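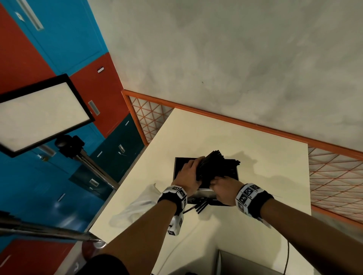 Noémie wants it written at the top of this entry that the bundle goes in whole, and that anyone who feeds the rods in one by one will be there until supper. She's right, and she has been saying so since the first tray, so there it is, first thing, before any of my own ideas.

April, 9:40 a.m., white table

Black rods again, and I'm so pleased with how they're behaving! We got the new lot from Bresham and they are a good deal straighter than the last ones. I rolled a handful along the tabletop and hardly any of them wobbled. Last time I was picking out bananas all morning.

The job, for Stanisława, who is taking over the trays next month: rods get packed side by side in the shallow black trays, all running the same direction, and the full trays go to Clorkmont for the screen panels. They pull straight from the tray when they glue up, so a crossed rod in the bottom layer holds up their whole bench. 600 rods to a tray. The order is for 40 trays.

How I'm doing it now (changed twice since the last entry):

Knock the bundle on end against the table first. Two or three good taps, turn it a quarter, tap again. I used to skip the turn and always had a few sitting proud.

Two hands, always. One presses from on top, the other goes beneath and beside. Bring it down at a slant, low side first, and let the low side find the tray before the rest follows. If you come down flat the outside rods catch on the rim and you get a spray of them across the table.

Don't squeeze. This is the one I had to unlearn. Squeezing makes the bundle round and a round bundle will not lie down in a flat tray for love or money. Hold it loosely enough that it can spread a bit as it settles - you feel it go, a sort of soft crunch, very satisfying.

Then run a flat palm across the top, middle to sides. Strays go back in last, laid along the edge and pushed down with a thumb.

Still not happy about the ends. When the bundle isn't centered, one side sticks out past the rim and you have to shove it back, and the shove makes the middle layers climb. Svatopluk suggested a stop block at one end, just a scrap of something square to butt the bundle against. Tried it with an offcut of pine on two trays before lunch. Big improvement on the ends, but the block crept. Needs a clamp, or some of the grippy mat from the drawer under the vise. Will try the mat.

1:15 p.m.

Mat works!! Block stays put, ends come out even, no shoving. I did four trays in a row without touching up a single one and went to find Svatopluk to tell him. He was eating a sandwich and took it calmly.

Weighed the filled trays instead of counting them, as agreed. All inside the range on the card. I did a hand count on one to be sure of the scale and it was dead on.

One more thing about dust. These rods shed a fine black powder from the cut ends and it shows up on everything, the white table most of all. Wipe down with a cloth between trays and shake the cloth outside, over by the drain. The white table is still the right choice, because a dropped rod shows up instantly on it. On the old brown bench we lost them in the grain all day long.

To do:
Cut a proper stop block, hardwood, edges eased
Ask Bresham if they can cut the ends any cleaner
More of the grippy mat
Lids for the filled trays, they're stacked with cardboard between them for now
Show Stanisława the slant, it's much easier to see than to read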